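Häufige Fragen zur Vorsortierung von Kleinpackungen in Eimern

Stand: Freitag, 29. Juli 2022
Zuständig für den Inhalt: Jamila Matubbar, Packplatzorganisation Zurnstead

Diese Seite fasst Rückfragen zur Vorsortierung von Kleinpackungen zusammen. Gemeint sind einzeln verpackte Artikel, die als lose Ware angeliefert, am Tisch nach Farbe getrennt und anschließend an die Kommissionierung übergeben werden. Für Glas, Flüssigkeiten und Ware über 20 cm Kantenlänge gilt die Anweisung für den Packplatz Ovelholm.

Allgemeines

Welche Artikel werden vorsortiert?
Beutel, Riegel, Portionspackungen und vergleichbare Ware mit geschlossener Einzelverpackung. Offene oder beschädigte Packungen werden nicht sortiert. Sie kommen in den Ausschusskasten unter dem Tisch und werden am Schichtende auf dem Ausschussblatt eingetragen.

Warum wird nach Farbe sortiert und nicht nach Artikelnummer?
Der Aufdruck der Artikelnummer ist bei Kleinpackungen oft nur wenige Millimeter hoch und bei knittriger Folie schlecht lesbar. Die Grundfarbe der Verpackung ist aus Armlänge erkennbar. Die Feintrennung nach Artikelnummer erfolgt erst in der Kommissionierung, dort mit Scanner.

Wie groß ist eine Charge?
Eine Standardcharge umfasst 1.275 Packungen. Sonderchargen bis 2.000 Packungen sind nach Rücksprache zulässig, werden aber in zwei Teilchargen mit getrennten Begleitzetteln bearbeitet.

Wie lange dauert eine Charge?
Eine Vorgabezeit besteht nicht. Die im Februar erhobenen Zeiten streuten stark, je nach Anteil knittriger und mehrfarbiger Verpackungen. Maßgeblich ist die Fehlerquote aus der Stichprobe.

Arbeitsfläche

Welche Unterlage ist vorgesehen?
Eine einfarbige, matte Unterlage, die den mittleren Bereich der Werkbank abdeckt. Grün hat sich bei rot, weiß, blau und silbern verpackter Ware bewährt. Für überwiegend grüne Ware ist die graue Wechselunterlage zu verwenden. Gemusterte Unterlagen sind nicht zugelassen.

Wie wird die Unterlage gereinigt?
Trocken abkehren, dann mit einem feuchten Tuch ohne Lösungsmittel abwischen. Vor dem nächsten Auflegen von Ware muss die Fläche trocken sein, sonst haften dünne Folien an.

Was darf außer den Eimern auf der Unterlage liegen?
Ausschließlich Ware der laufenden Charge. Schreibzeug, Begleitzettel, Klebeband und Getränke gehören auf den Nebentisch.

Eimer

Welche Eimer werden verwendet?
Kleine, runde Eimer in klar unterscheidbaren Farben, pro Tisch ein Satz. Nachbestellt wird unter der Bezeichnung Onent. Deckel werden nicht mitbestellt. Eimer mit Rissen am Rand sind auszusondern, da sich Folienverpackungen daran aufreißen.

Muss die Eimerfarbe der Farbe der Ware entsprechen?
Nein. Die Eimerfarbe kennzeichnet das Sortierfach, nicht den Inhalt. Die Zuordnung steht auf dem Begleitzettel und gilt für die gesamte Charge. Ein Wechsel der Zuordnung während der Charge ist nicht zulässig, auch nicht bei zunächst leeren Eimern.

Wo stehen die Eimer?
Als enge Gruppe nahe der Mitte der Unterlage: zwei nebeneinander vorn, der dritte dahinter. Der Abstand zur vorderen Tischkante soll mindestens eine Handbreite betragen. Die Randbereiche bleiben als Ablage für noch nicht zugeordnete Einzelstücke frei. Im gezeigten Stand liegen die weißen, blauen und silbrigen Packungen im hellgrünen Eimer und die roten im rosa Eimer. Eine blau-weiße Packung liegt noch im hinteren rechten Bereich der Unterlage. 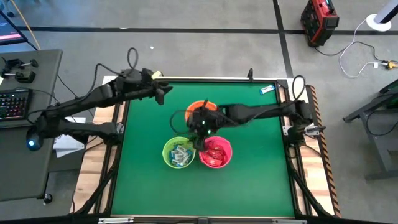 Zuordnung in Zweifelsfällen

Wohin gehören mehrfarbige Packungen?
Entscheidend ist die Farbe mit dem größten Flächenanteil auf der Vorderseite. Blau-weiße Packungen werden der Gruppe Weiß/Blau/Silber zugeordnet, unabhängig davon, welche der beiden Farben überwiegt. Hellrote und rosafarbene Verpackungen zählen zur Gruppe Rot.

Wofür ist der dritte Eimer?
Für Ware, die keiner der beiden Hauptgruppen entspricht, zum Beispiel gelbe oder braune Verpackungen. Er steht hinten, weil er bei den üblichen Mischungen am seltensten angefahren wird. Enthält er am Ende der Charge mehr als ungefähr 20 Packungen, ist auf dem Begleitzettel eine dritte Gruppe anzulegen.

Was geschieht mit Einzelstücken neben den Eimern?
Sie werden vor Abschluss der Charge zugeordnet. Eine Charge mit Ware auf der Unterlage gilt als offen und darf nicht übergeben werden. Heruntergefallene Packungen werden auf Beschädigung geprüft und erst danach einsortiert.

Wie hoch darf ein Eimer gefüllt werden?
Bis knapp unter den Rand. Ein Haufen über Randhöhe rutscht beim Anheben ab und gelangt in den Nachbareimer. Volle Eimer werden in die Übergabekiste entleert und an dieselbe Position zurückgestellt. Verdichten durch Drücken ist nicht zulässig.

Prüfung und Übergabe

Wie wird die Stichprobe gezogen?
Aus jeder Übergabekiste werden 20 Packungen entnommen, davon mindestens die Hälfte aus der unteren Lage. Das Ergebnis wird mit Kürzel auf dem Begleitzettel vermerkt.

Ab wann muss nachsortiert werden?
Bei 2 oder mehr falsch zugeordneten Packungen in der Stichprobe wird die betroffene Kiste vollständig nachsortiert. Bei einer falsch zugeordneten Packung genügt eine zweite Stichprobe gleichen Umfangs. Ist auch diese fehlerhaft, gilt die Kiste als nicht bestanden.

Wer nimmt die Kisten an?
Die Kommissionierung Jayawardena, Ansprechpartner Tanvir Gunawardena. Kisten ohne Begleitzettel werden zurückgewiesen. Das Nachreichen eines Zettels ist nur am selben Tag möglich.

Müssen die Eimer nach jeder Charge gereinigt werden?
Ausleeren und Sichtprüfung genügen. Eine Nassreinigung ist erforderlich, wenn eine Packung ausgelaufen oder aufgerissen ist, sonst einmal wöchentlich. Die Eimer werden kopfüber getrocknet und erst vollständig trocken wieder eingesetzt.

Wo finde ich die Begleitzettel?
Im Fach am Nebentisch, Vordruck in zweifacher Ausfertigung. Das Original geht mit der Kiste, der Durchschlag verbleibt am Packplatz. Änderungswünsche zum Vordruck bitte schriftlich an Jamila Matubbar.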